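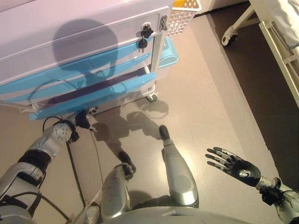
COMMUNIQUÉ DE PRESSE

Stutside équipe le centre de soins de Lumham de nouveaux chariots médicaux

Lumham, le 30 avril 2025 – La société Stutside annonce la livraison de 77 chariots médicaux au centre de soins de Lumham, dans le cadre du programme Tekero de renouvellement du mobilier hospitalier.

Le modèle retenu associe un corps blanc à des tiroirs bleu clair. Le tiroir supérieur, de teinte blanc-gris, ferme à clé. Un bac latéral bleu clair complète le rangement, et l'ensemble est monté sur roulettes. Les équipes peuvent poser sur le dessus un panier ajouré pour les fournitures d'usage courant.

Les chariots sont répartis entre 16 unités de soins. Leur plan de rangement a été établi avec le personnel infirmier, qui a recensé 1 068 références de consommables.

« Chaque tiroir a désormais la même affectation d'une unité à l'autre, ce qui facilite le travail des équipes de remplacement », déclare Siu-fong Fu, directrice des soins du centre.

Une seconde tranche, destinée au site de Hsueh, sera livrée en juin.

Contact presse : Man-lok Tseng, service de la communication, Stutside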